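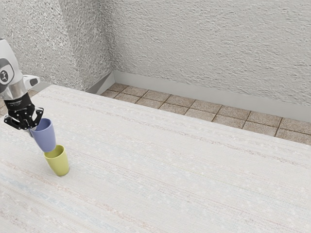 Lavender-blue plastic cup, held at the rim.

6 min read

Section 4: Fitting the cartridge and running your first water

Right, so by now you've got the Imora out of its box, the hose is on the tap and the stand is where you want it. If the hose isn't on yet, go back to Section 3 and do that first, as I'm going to assume it from here on. I wrote the first version of this section in June and had a pile of emails telling me I'd skipped the O-ring, so it's in there now (sorry!).

You'll need the cartridge, the grey O-ring from the little zip bag, an old tea towel, a plastic cup you don't mind knocking over and a bucket. I've used the laundry bucket for years and it's fine, just give it a rinse.

Before you start

Turn the tap off at the wall if you have a stop valve there. If you don't, the ordinary tap will do, but nip it up firmly.

CAUTION: Cold water only. The housing isn't made for hot, and the thread at the base will go out of shape if you run the hot tap through it. I did this to my first one and had to buy a new bowl from Wotville.

Fitting the cartridge

1. Unscrew the clear bowl from the head, turning it anticlockwise as you look up from underneath. It'll be stiff the first time. Use the black spanner that came in the box and don't be tempted by pliers, they chew the ribs off.

2. Wipe out the bowl with the tea towel. There's often a bit of packing dust in the bottom.

3. Find the groove at the top of the bowl and press the O-ring into it all the way round. It should sit flat with no twist. A smear of food-grade silicone grease helps, and I'd put it on even if the ring looks shiny already.

4. Take the plastic wrap off the cartridge. All of it — there's a clear disc on the bottom end that's very easy to miss, and if you leave it on you'll get a miserable trickle and spend your arvo blaming the tap.

5. Stand the cartridge in the bowl with the arrow pointing up. The nub on the base drops into the bowl and you'll feel it seat.

6. Screw the bowl back on by hand until it stops, then give it a quarter turn with the spanner. That's plenty.

Note: The Imora takes the 73 mm cartridge. The older Brokorov one looks nearly the same and will go in if you lean on it, but it doesn't seal at the top and the water goes straight round the outside. Check the sticker before you open the wrap, as Wotville won't take them back opened.

First water

1. Put the bucket under the spout and open the tap slowly. You'll hear a lot of spluttering while the air comes out, and it can spit a fair way, so stand to one side.

2. Once it's running steadily, let it go for 60 seconds. The water will be grey or even black to begin with. It's carbon dust and it makes a mess of a white benchtop, so keep the tea towel handy.

3. Turn the tap off and look at the join between bowl and head. Run a dry finger round it. If your finger comes away wet, go back to step 3 of the last bit and have another look at that O-ring.

4. Open the tap again and fill the bucket 2 more times. I tip mine on the lemon tree, which doesn't seem to mind.

5. Fill your plastic cup and have a look and a sniff. A few fine bubbles are normal for the first couple of days and they'll clear from the bottom up if you let the cup stand. Grey specks mean it wants another bucket.

CAUTION: Don't block the spout with your thumb to make it squirt. The pressure has nowhere to go except the hose.

If the flow is slow

Mine fills a litre jug quicker than I can find the lid, so if yours is dawdling something's up. Check for that clear disc first, then for a kink behind the stand, then the little mesh washer in the tap adaptor (part 332 in the spares list). The washer pulls out with a toothpick and cleans up under the tap with an old toothbrush.

If you're on tank water, fit the Sin pre-screen ahead of the hose as well. Section 6 covers it.

Last updated July 6, 2021

Contact | © 2021 Wotville Home Water | Back to top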